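Search the magazine Search Close

The Return of the Open Shelf

Small public libraries are rethinking how much they keep, where they keep it and who is allowed to reach it

When the Tindall branch library reopened in February, its regular readers noticed first how much wall they could see. The old bookcases, seven feet tall and set close together, had gone. In their place stood low runs of open shelving, most no higher than a child's shoulder, with wide aisles between them and a long reading table under the windows.

The change at Tindall belongs to a wider movement among small libraries, many of which were fitted out in the decades when a collection was judged by its size. Storage came first in those buildings, and readers were given what space remained. The result was often a room that held a great many books and made few of them easy to find.

Tindall's catalog once listed 1,726 titles in local history alone. A review of lending records found that 599 of them had been borrowed in the previous ten years. The remainder were not discarded. Most were moved to the district store at Stivach, where they may be requested by any cardholder and are delivered on the Thursday van. Duplicates were offered to schools and, after that, to the public at a spring sale.

Reducing a collection in this way is seldom popular. The library at Feno received more than 300 written comments when it announced a similar plan, and the greater part of them were opposed. Readers feared that books sent to storage would be forgotten, and several pointed out, fairly, that a person browsing a shelf will often find the book beside the one intended. Feno responded by keeping its poetry, travel and natural history sections whole and by publishing a monthly list of everything sent to the store.

Facing Out

Booksellers have long known that a book shown by its front cover is picked up more often than one shown by its spine. Libraries came to the practice slowly, chiefly for reasons of space. A shelf that holds thirty spines may hold only five or six covers. Once the collection has been thinned, however, the sum looks different, and many branches now give the end of every bay to books facing out.

The practice suits some subjects better than others. Cookbooks, picture books and new fiction do well. Reference works gain little, and sheet music tends to slump unless it is supported from behind. At Feno, the staff change the facing books twice a week – a task that takes under an hour and is shared among whoever is on duty.

The Question of Furniture

Few branches can afford fitted joinery, and most now buy freestanding units that can be moved as needs change. White is the usual choice. It reflects daylight into the lower shelves and allows units bought in different years to stand together without an obvious mismatch. It also shows scuffs, and a branch that chooses it should allow for regular cleaning.

Depth deserves more thought than color. Deep compartments invite a second row of books behind the first, and the second row is soon lost to view. Height should be settled by the people who will use the room, including those who use wheelchairs and those who are four years old.

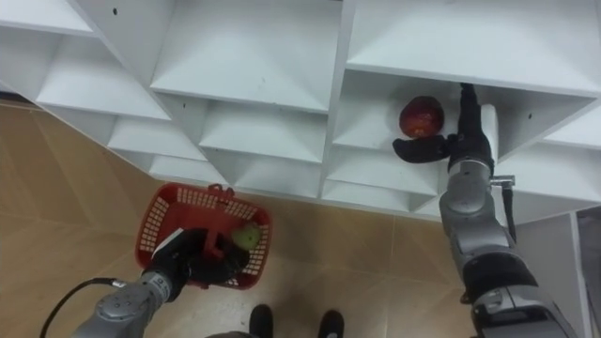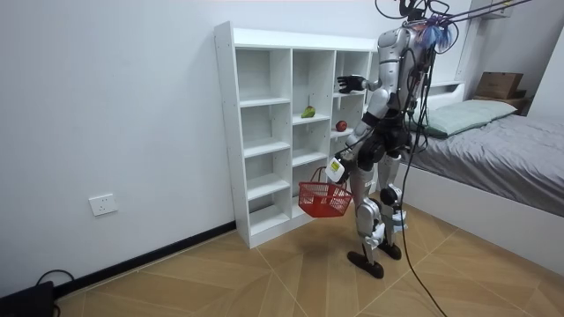 Open shelving in white, in a tall unit.

A Longer View

The district of Urnevora will refit 2 of its branches next year, and has asked readers to mark on a floor plan the places where they like to sit. Early returns favor the corners and the windows. The shelving will be ordered once the chairs have been placed, a reversal of the usual order of work, and the plans will remain on display at both branches until the end of the consultation.

Contact the editors | Copyright, all rights reserved | Back to top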